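¿Por qué se pegan los ladrillos de juguete?

Sección: Cosas de todos los días
Texto: Ermelinda Patrício

Seguro que alguna vez has juntado dos ladrillos de juguete y has oído un clic. No llevan pegamento ni imanes, y aun así puedes levantar una torre por la pieza de arriba sin que se desarme. Lo que los mantiene unidos es una fuerza que usas todos los días, la fricción.

Qué es la fricción

La fricción, que también se llama rozamiento, aparece cuando dos superficies se tocan y una intenta deslizarse sobre la otra. Si empujas un libro por la mesa y lo sueltas, el libro se para. Lo ha frenado la fricción. Sin ella no podrías caminar, porque los zapatos resbalarían en el suelo, y tampoco podrías sujetar un lápiz.

La fricción depende sobre todo de dos cosas. Una es el material: la goma resbala poco y el hielo resbala mucho. La otra es la fuerza con que se aprietan las dos superficies. Pon la mano sobre la mesa y muévela sin apretar. Ahora aprieta fuerte y vuelve a moverla. Cuesta más.

Cómo se agarra un ladrillo

Mira un ladrillo por arriba. Tiene unos botones redondos. Dale la vuelta y verás que está hueco. En muchos ladrillos hay además unos tubos por dentro. Cuando pones una pieza encima de otra, los botones de la de abajo se meten en el hueco, entre las paredes y los tubos de la de arriba.

El espacio es un poquito más pequeño que el botón. Por eso hay que apretar. El plástico se dobla una pizca, tan poco que no se ve, y después intenta volver a su forma. Al intentarlo, aprieta el botón por los lados. Ya sabes lo que pasa cuando dos superficies se aprietan: hay fricción, y la pieza no se suelta sola.

Los materiales que se doblan y luego recuperan su forma se llaman elásticos. Una goma del pelo es muy elástica y se nota enseguida. El plástico duro de un ladrillo se dobla mucho menos, pero le basta.

Si las piezas fueran de plastilina, el botón aplastaría la pared y la pared se quedaría aplastada. No apretaría nada. Si fueran de cristal, podrían romperse al encajarlas.

Medidas muy exactas

Para que todo funcione, las piezas tienen que medir casi lo mismo, se fabriquen el día que se fabriquen. Si el botón sale demasiado gordo, no entra. Si sale demasiado fino, baila y la torre se cae.

Los ladrillos se hacen con moldes de metal. Se calienta el plástico hasta que se ablanda, se mete a presión en el molde, se deja enfriar y sale la pieza. A esto se le llama moldeo por inyección. También se fabrican así los tapones de las botellas y muchos peines.

Muchos botones juntos

Una pieza con un solo botón se quita con facilidad. Una pieza larga cuesta más, porque cada botón añade su propia fricción. Por eso las placas grandes sirven tan bien de suelo para una casa o una ciudad: tienen botones por todas partes y puedes empezar a construir donde quieras.

También importa el dibujo que haces con las piezas. Si pones una torre al lado de otra sin unirlas, se separan con un golpecito. Si cada ladrillo pisa a dos de los de abajo, la pared aguanta mejor. Los albañiles colocan así los ladrillos de verdad.

Prueba en casa

Necesitas 21 ladrillos iguales y una placa. Construye una pared con las juntas una encima de otra y empújala con un dedo. Después desmóntala y hazla otra vez con las juntas cruzadas. Apunta en un cuaderno cuál se ha movido más.

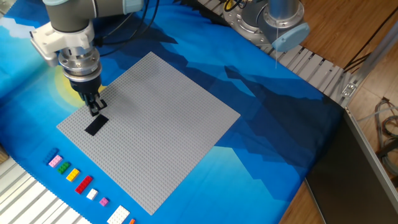

Una placa gris con botones, lista para construir.
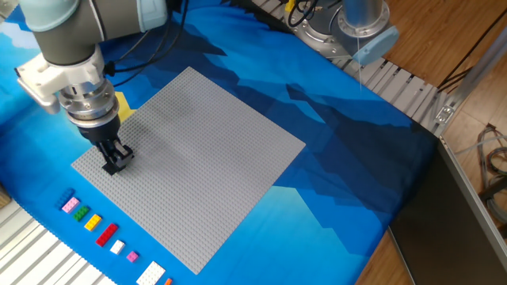

¿Por qué cuesta tanto separar dos piezas planas?

Porque casi no hay sitio para agarrarlas con los dedos. La fricción entre los botones y el hueco es parecida a la de otras piezas del mismo tamaño, pero en un ladrillo alto puedes poner los dedos en los lados y hacer palanca, y en una pieza plana no. Prueba a poner un ladrillo alto encima de las dos e inclínalo despacio. Así tienes más de donde tirar y la pieza de arriba suele levantarse por un lado. No uses los dientes, que puedes hacerte daño y dejar marcas en el plástico.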